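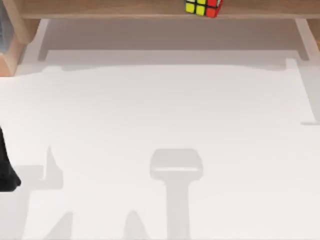 Slide 1. Wooden shelf with a Rubik's cube on it.

THE HALF-FINISHED JUMPER: ON HOBBIES WE DROPPED
Speaker notes, Brirside Library evening talk. Version of 2020-03-01, use this one and bin the January one.

(Leave slide 1 up while people find seats. Do not start until the urn has stopped making that noise.)

Good evening, thanks for coming. I'm told there was a clash with the trivia, so I'm assuming everyone in this room is either very interested in unfinished hobbies or very bad at trivia. Both welcome.

Quick show of hands. Who has something at home they started more than a year ago and still describe in the present tense? "I'm learning the ukulele." "I'm doing a quilt." Keep them up. Look at each other. Hands down.

(If hardly any hands go up, they're lying. Carry on.)

I'll go first. I am knitting a jumper. I've been knitting it for long enough that the intended wearer has left home, grown a beard and developed an allergy to wool. The pattern is called Drelska. It has a yoke with a lot of little birds on it, and I have done the left sleeve and most of a bird. I chose it from the picture, in the way one chooses a holiday.

The sleeve lives in a bag. The bag has moved house with me twice. I have thrown out a perfectly good couch and kept the bag.

PART ONE: HOW MUCH OF IT THERE IS

After last year's talk I put a questionnaire in the library newsletter asking people what they'd given up and when. I got 122 back, which the librarian tells me is more than they had for the survey on opening hours. Between them those people listed 449 abandoned hobbies. One person filled in the back of the sheet and attached another sheet.

(Pause. Let them do the division.)

This isn't science. The people who answer a questionnaire about not finishing things are, at minimum, people who finish questionnaires. I did get a few that stopped at question three, and I've counted those as well, out of respect.

Instruments came top, then languages, then anything involving yarn. Sourdough is coming up fast. Running was lower than I expected, I think on the grounds that people who give up running don't regard it as giving up, they regard it as a knee.

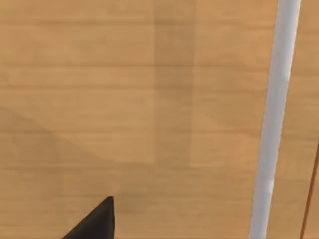
Slide 4. Wood grain, close up.

PART TWO: THE GOOD BIT AT THE START

(Slow down here. I rushed this at Arkgate and lost them.)

Starting a hobby is a shopping trip. I don't say that to be mean. There's a lovely fortnight when you read about it, find out which brand the serious people use, and learn a handful of words you can drop at dinner. I knew what a provisional cast-on was before I owned a needle. I have since forgotten, and I'd ask you not to test me.

The trouble sits in week three or so. By then you know enough to see how bad you are. On day one you were far too ignorant to be embarrassed and you were having a marvellous time. My Italian was at its best before the first lesson.

(Do the Italian. Only the ordering-coffee bit. Not the train bit.)

We then tell ourselves it's a matter of time, and we'll get back to it when things settle down. I'm 54. Things have not settled down. I've stopped waiting up for them.

PART THREE: THE CUPBOARD

Most of the replies weren't really about the hobby at all. They were about the stuff. A clarinet, a kiln, a box of lino offcuts. People felt they couldn't give it away, because that would be admitting something, and they couldn't use it either, so every time they went for the vacuum cleaner they got a small telling-off from a clarinet.

I used to recommend a clean sweep at this point. Choose one, get rid of the rest, feel the breeze.

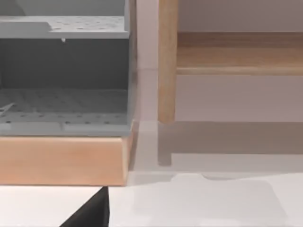 Somebody at the Arkgate talk objected that the clean sweep was terrible advice, that she'd given up watercolours in her thirties, gone back at 70 with the same tin, and been glad every morning since that no one had ever talked her into a tidy-up. She got a round of applause. I hadn't had one yet.

So I've changed this section. I now say: keep it if you'd be pleased to find it. Open the cupboard, look at the thing, and notice what your stomach does. If it sinks, there's a school, an op shop or a niece who'd like a clarinet. (Ask the niece's parents about the clarinet.)

I tried this with my own cupboard. The bookbinding gear went. The camp oven went, with some ceremony. The jumper stayed. I'd like it noted that I was honest about the ukulele, and that it was the neighbours who thanked me.
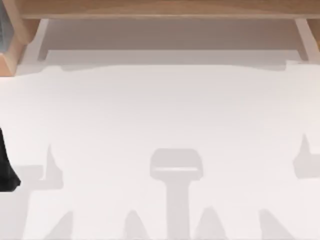
Slide 11. Wooden beam and legs.

PART FOUR: BEING ALLOWED TO STOP

(Check time. If past eight, skip to the choir.)

There's a wool shop, Namboodiri, that runs a thing every winter where you bring in what you haven't finished and swap it with a stranger. You go home with half of someone else's scarf. I took a baby blanket and came away with a sock, and I finished the sock in an evening. I have no idea why. It was a horrible colour and I'd never have cast it on myself.

The choir. I sang alto in a choir for eleven months and then left. For years I filed that under failures. But I had eleven months in a choir! I can still do the alto line of two carols, and will, if the wine holds out. Nobody asks a person home from Tasmania why they didn't stay there.

Questions. (Repeat each one into the microphone. The hearing loop only works near the front.)

Hand round the new questionnaire. Pens are in the biscuit tin. Get the pens back.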